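Budgeting for the second gripper

Ziltamgate bought its first hand-held gripper the way most small shops do: out of the tooling account, on one signature, with no line for anything that came after. The unit itself was cheap. The spend that followed was not, and when the firm drew up its plan for the next year, the planning sheet had to be rebuilt from the invoices.

The sheet is worth a look for anyone pricing similar equipment. It splits the purchase into hardware, consumables, workspace and labor, and it puts labor last on the page although it is the largest number there. Ziltamgate runs 2 hand-held units out of its Gosindale building and plans to feed the recordings to an arm cell at Rudstead. The arm has not been ordered. That order of purchase is deliberate. A hand-held tool lets an operator record a task before the firm commits to a reach, a payload or a floor anchor.

Hardware

The quote from Nava listed the gripper body, the fingers and the camera as one item. Ziltamgate asked for them to be separated, and that request changed the budget more than any discount did. Fingers wear. Bodies mostly do not. A buyer who can reorder a finger without reordering the housing has a different depreciation schedule, and the accounts department will want to know which one applies.

Lead time matters more than unit price at this scale. Nava quoted 9 weeks for a complete unit and would not hold stock against a verbal order. The plan now carries one full spare, bought at the same time as the working pair and kept in its case.

Consumables

Finger pads, cables, storage cards and printed marker boards go here. Each is small enough to be missed. Boards have to be flat and have to stay flat, so paper taped to cardboard is a false saving. Storage is the line most often set too low: wide-angle video adds up quickly, and a second copy doubles it. Ziltamgate left the second copy out of its first draft and put it back after review.

Workspace

Recording needs room to walk, steady light and a place to set the markers. Gosindale uses existing floor area, so the sheet shows no rent, but it does show an internal charge. Leaving that charge out makes the project look better than it is and causes trouble later, when another department wants the same space.

Lighting was budgeted and then cut. The building's own fixtures were kept for the first stage, with a note to revisit in April.

Labor

The sheet allows 54 operator hours per task, including setup, repeats and the sorting of bad takes. Sorting is slow work and should be priced at the rate of the person who will do it. The Rudstead cell gets its own sheet, with guarding, air supply and integration kept apart from recording — mixing the two hides the point at which the firm could still stop.

One item remains open. Nava offers a service plan on the body only, fingers excluded, and Ziltamgate has not decided whether to take it.

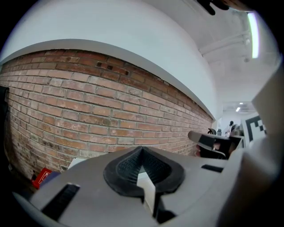
A reader from a packaging plant writes that the service plan is the wrong place to save. Their shop skipped it, paid for one housing repair out of the consumables line, and had no money left for finger pads until the next budget opened. They would also move storage out of consumables altogether and give it an owner.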